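Home | About | What's On | The Register | News | Media | Contact

MEDIA RELEASE

Former Ikcombe bathhouse added to state heritage list

The former Retamal Baths in Ikcombe, a meeting place for gay men from the 1950s until it closed in July 1986, has been added to the state heritage list. The decision protects the two-storey brick building, its tiled plunge pool and the row of cubicles on the upper floor.

It is the first place in the Ikcombe district to be listed for its connection to gay and lesbian history. The nomination was prepared by the Perkumus History Project, a community group that has recorded meeting places, homes and businesses in the region for 11 years.

The nomination drew on police court records, rate books, a private photo collection and interviews with 34 former patrons, staff and neighbours. The project also lodged a petition with 1,707 signatures in support of the listing.

"People in Ikcombe have always known what the baths were, but it was left out of every local history I read at school," said Precious Ndlovu, convenor of the Perkumus History Project. "The listing puts it on paper. Any future owner will have to take that history into account before they touch the building."

The baths opened in 1911 as a public washhouse for workers at the nearby Dodness rail yards, many of whom lived in boarding houses without hot water. Men paid at a window on the laneway side and were given soap and a towel. When the rail yards cut their workforce after the Second World War, the washhouse changed hands and began opening at night.

By 1958 it was known well beyond the district. Former patrons told interviewers they heard about it by word of mouth and travelled there by train, often on the last service before midnight. Several described a side door on the laneway that stayed unlocked for regulars. The building was raided by police at least four times between 1961 and 1974, and the names and occupations of men charged were printed in the district newspaper. Three of those interviewed lost their jobs afterwards.

The nomination includes the court lists from each raid, with surnames withheld at the request of families.

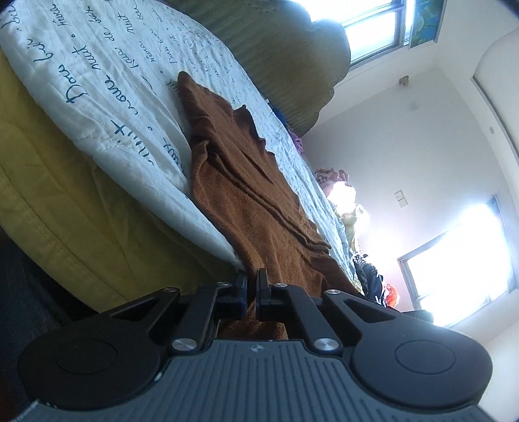 A brown towel on a white quilt.

From 1975 the front room was also used after hours by a law reform group, which met there because no hall in Ikcombe would take its booking. The group wrote letters to members of parliament, ran a phone line two nights a week and printed a newsletter on a duplicator kept behind the ticket window. The newsletter had a print run of 300 at its peak. Copies of 19 issues survive and have been scanned by the project.

Women were not admitted to the baths but did take part in the law reform group. Valentina Ulloa joined in 1977 and worked on the phone line for six years.

"We had one phone, one chair and a heater that smelled of dust," Ms Ulloa said. "Some callers hung up as soon as we answered. Others talked until two in the morning. I'm glad the front room is in the listing as well as the pool, as a lot of work got done in there."

The building closed as a bathhouse in 1986 and was later used as a carpet warehouse. It has been vacant for nine years. An earlier proposal to demolish it for parking was withdrawn after the nomination was lodged.

The listing covers the exterior walls, the laneway entrance and ticket window, the plunge pool and surrounding tiles, the upper floor cubicles and the front room. It does not cover the steel shed added at the rear during the warehouse years, which can be removed without heritage approval.

The owner, Domingo Zapata, did not oppose the listing and has agreed to let the project carry out a full photographic survey of the interior before repairs start. The roof over the plunge pool is the first priority – water has been getting in at the northern end and several ceiling beams need to be replaced.

"I bought it as a warehouse and found out the rest from the neighbours," Mr Zapata said. "I'd like to see the front part open again in some form. The roof has to come first."

Heritage architect Behrouz Esfahani inspected the building for the nomination and said most of the original tiling was in sound condition under the warehouse flooring. He has recommended that the timber floor laid over the pool be lifted in sections and stored on site.

The project is now preparing a small travelling display, which will open at the Dodness library in July and move to Ikcombe later in the year. It will include pages from the newsletter, a plan of the building as it was in 1960 and excerpts from the recorded interviews. Entry will be free. A printed booklet of 200 copies will be available at the library desk, with a large-print version on request.

Interview recordings will be held in the project's archive. Some are closed for a set period at the wish of the person interviewed – researchers should contact the archive before visiting to check which are open.

The project would still like to hear from anyone who worked at the baths before 1970, or who has letters, tickets, photographs or other material from the building. Items can be copied and returned, and names can be kept confidential.

Media contact: Þórey Bisgaard, communications officer, Perkumus History Project. Ms Ndlovu and Ms Ulloa are available for interview. Access to the building can be arranged for media by appointment – flat, closed shoes are required on site.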